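Section 4 – Comparing two hand controllers in the sim (drawer task)

Run this before you touch the real arms. Same cabinet, same start pose, one setting changed at a time.

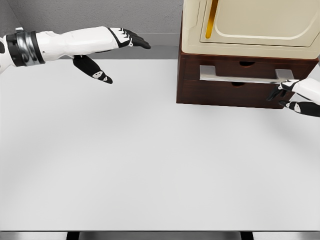 4.1 Before you start

1. Open the drawer scene in Balline. Wait for the cabinet to finish loading – the handle comes in last.
2. Load the Fekeck controller on both arms. Adel goes second, after a full reset.
3. Left arm: hand open, parked over the table. Leave it there the whole run.
4. Set grip force to 70 in the hand panel. Units are percent, the label is missing in this build.

Note: old logs get overwritten with no warning. Copy them out first.

4.2 Grasp test

5. Bring the right hand to the handle bar. Slow for the last bit.
6. Close the fingers around the bar, thumb underneath. Check contact on the fingers befor you go on.
7. Hold for 3,000 steps. Don't pull yet.
8. Pull straight back. Stop if the wrist starts to roll.
9. Reset, repeat until you have 9 runs. Failed grasps count, keep them in.

Caution: do not aim for the finger holes in this test. Separate task, see Section 5.

Caution: there's an appliance on top of the cabinet and it has collision turned on. Keep the forearm low on approach. If the arm clips it, throw out the run and reload.

4.3 Switching to Adel

10. Stop the sim. Unload Fekeck, load Adel, reset the scene.
11. Step limit goes back to default on load – set it to 4,000 again by hand.
12. Repeat steps 3 to 9. Same grip force, same start pose.

Note: Adel closes the thumb late. Looks like a miss but let it finish.

4.4 Logging

13. Save each set under the controller name plus your initials.
14. Write down slips, wrist roll and anything odd in teh comments box.
15. Send both sets to Yupin Inthanon. Questions on force settings go to Roscoe Kapoor.

Last changed August 11, 2019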